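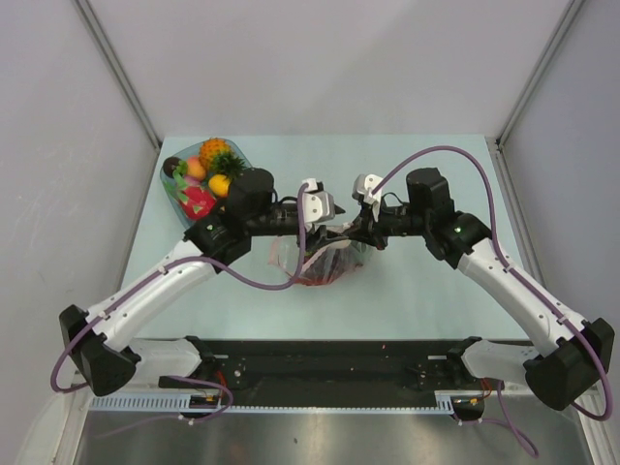

Equipment planning, second arm station - June 30, 2021

Went through the shopping list again over a very long pot of tea, and I think we're nearly there! The big question is still whether to copy the Clornton bench as it stands, both arms on the one black rail, or to give each arm its own mount. I'm leaning towards the shared rail, as we know it and like it.

Spare grippers: Codico quoted 168 each and we want 4. Tesurham's price for the rail and cable carrier is 556 with delivery, which seems fair to me, though do shout if you've seen better.

I'd also like 400 put by for small things - purple cable, white clips, more plastic bags, and another set of artificial fruit (the pineapple is a great favourite, but one plate won't stretch to two benches).

Still waiting on Huanca about the wrist motors. If they can't promise September I'll ask Codico for a price on those too.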